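Store Fixtures and Props Board > Display Builds > Imitation produce stand, basket placement and bin order

tdong_fixtures
Setting up a training grocery corner for new stocking staff. Black metal stand, angled wood crates, artificial produce throughout, drawer cabinets underneath. Baskets currently start on a small round side table against the partition. Question is whether the table stays or gets replaced with a proper basket rack. The tabletop is 60 cm off the carpet.

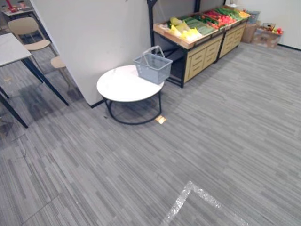

Flodwood, April
Table as it stands now. Basket handle goes up so a trainee can take it one-handed. The ring base sits flat on carpet tile and has not rocked so far. Budget for the whole corner is 1,000, of which 703 went to the stand and produce.
Tianyou Dong

marl_and_pine
Lose the table. A ring base that narrow will tip if someone leans on the rim. The basket also takes up the whole right half of the top and its front is flush with the edge. One bump and it is on the floor.

Khasawneh_Supply
Disagree. An empty plastic basket weighs almost nothing. The risk is a full basket being set back down off center. Put a line in the instructions: loaded baskets do not return to the table.

marl_and_pine
Instructions do not fix geometry. Jisance makes a floor rack with a 4-basket capacity. Check the price against what you have left.

tdong_fixtures
I have 297 left and drawer labels still to pay for. The rack can wait until the bin order is settled. Produce side: 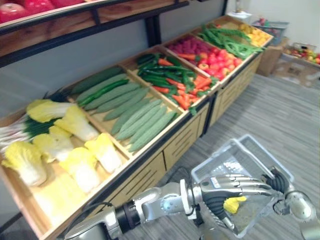
Bin order is by shape at the moment, and I am not satisfied with it. Leafy stock is at one end, long items are next, small mixed items follow. Halved napa cabbage shares the near end with the green onions, and the gourd bin has a dark green cucumber lying along the back of the pile. A trainee asked to pick "cucumber" will search the wrong place first. I would like one item per bin, but there are more items than bins.

Hussam Abu Hammour
Leave the cucumber where it is. Real bins get mixed by customers and the trainee should learn to find strays. What I would change is the chilies and carrots. Two unrelated items in one heap teaches nothing about facing.

Khasawneh_Supply
Carrots have also gotten into the next bin, by the tomatoes. Sort those first. Thin dividers cut from 4 mm board would split each bin, and they can be lifted out later.

marl_and_pine
Dividers on a sloped bin slide forward unless there is a front stop. Tristness sells clips for this. I used them on a bakery stand and had to replace around a third within a year.

tdong_fixtures
No clips, then. I will notch the board over the bin lip and try it on the chilies and carrots only. Cucumber stays. Table stays until the labels are paid for.

marl_and_pine
Still wrong about the table.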